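**Tolla asks for a second check before large payments**

12/13/19

Customers of the payment app Tolla will see a new step from April. When a person wants to send money to somebody for the first time, the app will ask for a fingerprint and also for a short spoken sentence. Until now, only a PIN was needed.

The change was announced by Enda Buckley, head of security at Irosmont, the company that runs Tolla. He said that 107 customers lost money this year after a stranger learned their PIN, often by a phone call that seemed to come from the bank. "A PIN can be told to another person in a few seconds," he said. "A voice is more difficult to give away."

The spoken sentence is different each time and has 10 words. If the voice does not match after two tries, the payment is stopped and the customer must call the help line.

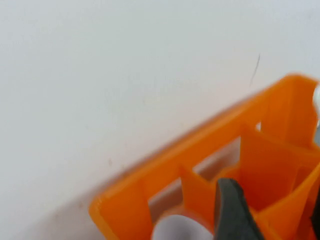
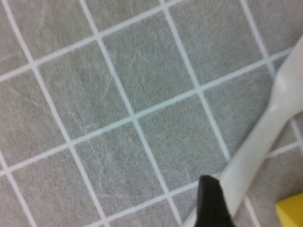
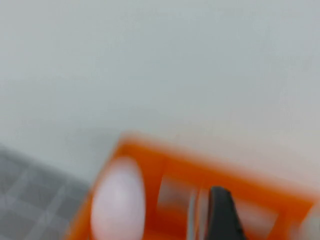
Not all customers are happy with the plan. Áine Coughlan, who writes about consumer rights for Sunatness, asks what will happen to people with a speech problem, or to those who simply have a cold. She also wants to know where the recordings are kept and for how long. Irosmont answers that the app keeps only a code made from the voice - not the sound itself - but it did not say in which country. Older customers may remember the grid cards some banks used to send by mail, with lines crossing into squares like the ones on the gray mat in the last photo, and a code in every square. Coughlan would like to have such a card as a choice for people who cannot use the voice check. Irosmont says it will reply to her before the new step begins.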